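Filed under: Kitchen / Wood Care / Step by Step

How to oil a maple board

I bought my first maple board at the Bellitz shop six years ago, and I ruined it in one winter because I never gave it oil. The second one is still with me and it looks good. I want to write down how I do it now.

You need food-safe mineral oil, a clean cotton cloth, fine sandpaper and some patience. I use the oil from Trernine, but any mineral oil sold for cutting boards will do. Please do not take olive oil or sunflower oil. They become sticky and after a few weeks they smell bad.

First, wash the board with warm water and a little dish soap, both sides. Stand it on its edge and let it dry overnight. A board that feels dry on top can still be damp inside, so I always wait until the next morning.

Then sand it lightly by hand, always along the grain. If the water made the surface rough, this is the moment to correct it. Wipe off the dust with a dry cloth. Look also at the seams between the planks. If you can push a fingernail into a seam, the glue is failing and oil will not repair this.

Now pour a small amount of oil in the middle and spread it in circles. Do the top, the bottom and all four edges. The ends of the planks drink the most, so give them a second pass. Leave the board for 90 minutes, then wipe off everything that stayed on the surface. Repeat after one day - a new board needs 3 coats in the first week, later one coat a month is enough.

Maple is pale and it stays pale with mineral oil. The color gets a bit warmer and the wavy lines in the grain come out more clearly.
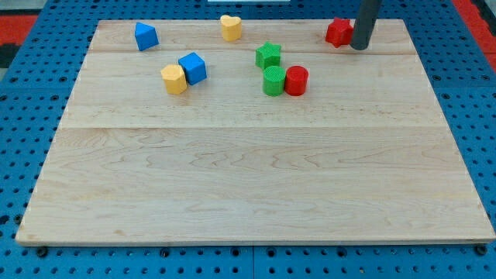
Pouran Rostami wrote to me that she warms the bottle in a bowl of hot tap water before she starts, and that the oil goes in faster this way, especially at the ends. I tried it in May and I agree with her. Do not heat it on the stove.

Store the board standing, with air on both sides. If it lies flat on a wet counter, it will bend - mine did. Used cloths I wash by hand and keep in a jar for the next time.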